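Trirthorpe packing site, visitor afternoon

I went to the Trirthorpe open afternoon because Prelex had promised that its new packing line would "free people from repetitive work." I have heard that before, at Fullton two years ago, and the people there were freed as far as the parking lot.

The talk lasted 12 minutes. We got one big figure, 1,510 trays a shift once the Cuervo arms are fully running, against 1,018 by hand. I asked how many of those trays get redone by a person at the end. The answer was that this was being looked at.

After that we were let into the training room, where the arms' skills are supposed to come from. Staff from the packing floor take turns working a hand-held gripper at a white table, moving everyday goods around so the software can learn from it. I asked whether this pays the packing rate or something better. It pays the packing rate.

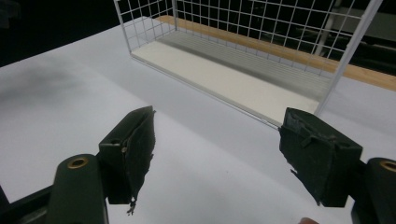
Hand-held gripper and wire basket, training room, Trirthorpe.

Look at the pads. They are scuffed and fraying, and I'd want to know who is responsible for replacing them, and whether a worn pad gets blamed on the person holding it. Our guide didn't know. He did know that each worker is asked for 100 good runs before going back to the line, and that a run with a fumble in it doesn't count. So the repetitive work is still here. It has moved to a different room and picked up a quota.

The goods are nothing exotic. One setup had a clear food container with a blue-rimmed lid on the same table as the wire rack.
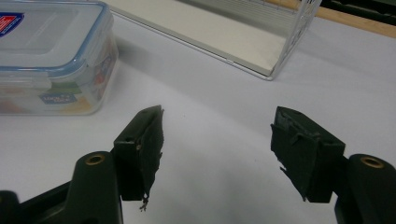

One packer told me she liked the gripper shifts well enough, as her back got a rest, but she wanted it in writing what happens to her job when the arms have learned all they need.

I put that to the managers at the coffee table and was told there are no plans for cuts at present. I wrote down "at present." The next visitor afternoon is in April, and I'll be asking again about the redone trays.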